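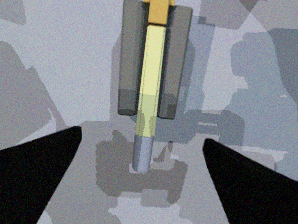

Shared Tools and Small Spaces: A Study of the Drellon Neighborhood Lending Room

Student Project Report
Department of Community Planning
Submitted by Roel Segers
Oct 18, 2021

1. Background

The Drellon Lending Room opened in the ground floor of a former post office on Clondisska Street. It lends household and garden tools to residents of the surrounding blocks for a small yearly fee. The project described in this report was carried out over one semester. Its purpose was to find out who uses the room, what is borrowed, and why some members stop borrowing after the first few months.

The question was suggested by the board of the lending room, which had noticed a gap between the number of people who sign up and the number who come back. At the start of the project the membership list held 700 names. The board did not know how many of these people still lived in the neighborhood.

2. Method

The study used two sources. The first was the paper loan register, which records the date, the item and the member number for each loan. A total of 1,000 loans were entered into a spreadsheet by hand. Entries that could not be read were left out, and the next readable entry was used in their place.

The second source was a set of interviews. A notice was placed at the desk and a letter was sent to members who had not borrowed anything in the past year. In all, 54 members agreed to take part. Most interviews were held by telephone and lasted less than half an hour. Names were removed from the notes before they were typed up.

The register does not show how long a member waited for an item that was already out. This is a weakness of the study, and readers should keep it in mind when looking at the section on waiting times, which rests on interviews only.

3. Results

3.1 What is borrowed

Drills and ladders are borrowed more than any other items. Hedge trimmers come next but are almost never lent in winter. The carpet cleaner, which was bought with a grant from the Drekus Fund, is in steady use in every season and is often booked ahead. Hand tools such as hammers and screwdrivers are rarely borrowed, although they fill a large share of the shelves. Several members said that they already own these items and would not make a trip for them.

3.2 Who borrows

Members who rent an apartment borrow more often than members who own a house. They also keep items for a shorter time. Renters spoke mainly of a lack of storage. One member explained that her only closet was in the hallway and that a ladder would not fit in it. Homeowners spoke more often of cost, and tended to borrow large items once or twice for a single job.

3.3 Why members stop

Opening hours were the most common complaint. The room is open on two evenings and one morning a week, and members who work late shifts found it hard to return items on time. Late fees were mentioned less often, but they were felt strongly by those who had paid them. Two members had received a fee for an item they believed they had returned, and neither had come back since.

A smaller group had stopped because the item they wanted was out each time they visited. They did not know that items could be reserved by telephone. The reservation service is described on the back of the membership card, in small print.

4. Costs

The board made its accounts available for this project. Rent is the largest expense, followed by repairs. In the last full year, repairs came to 3,000 dollars, most of it for power tools. Šimek Repair, a workshop two streets away, handles the electrical work and offers a reduced rate in December, when demand is low. The board may wish to move routine servicing to that month.

5. Recommendations

The opening hours should be tested with one later evening for a trial period. The reservation service should be printed on the front of the card and posted at the desk. Returned items should be signed for by both the member and the desk worker. Some of the unused hand tools could be sold or given away, and the shelf space used for a second ladder.

The membership list should be checked by letter once a year. A copy of the spreadsheet has been left with the board, together with a short guide to adding new loans.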